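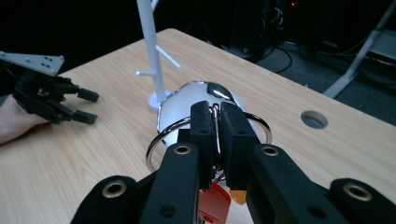
Jamila Dissanayake wrote to me that her oil finish stays sticky even after 3 days, and she asked if she must sand everything again. Usually no. Sticky oil means too much oil was left on the wood.

How to repair it:

Put a little fresh oil on a cotton cloth and rub the sticky area in the direction of the grain. The new oil makes the old one soft. After ten minutes, wipe with a dry cloth until it comes away clean. Let the table rest for one night with the window open.

If it is still sticky, use mineral spirits in place of oil, wear gloves, and wait 2 days before the next thin coat.

Lay the used cloths flat outside to dry. Never leave them in a pile, they can start a fire.

Last updated: April

Comments

Cledwyn Hopkin: Worked on my desk, but I needed the mineral spirits for the corners.

Samarakoon: Is it the same for hard wax?

Jamila Dissanayake: Thank you, I will try tonight.

Related
Removing water rings
Choosing sandpaper for tabletops
How to fill small cracks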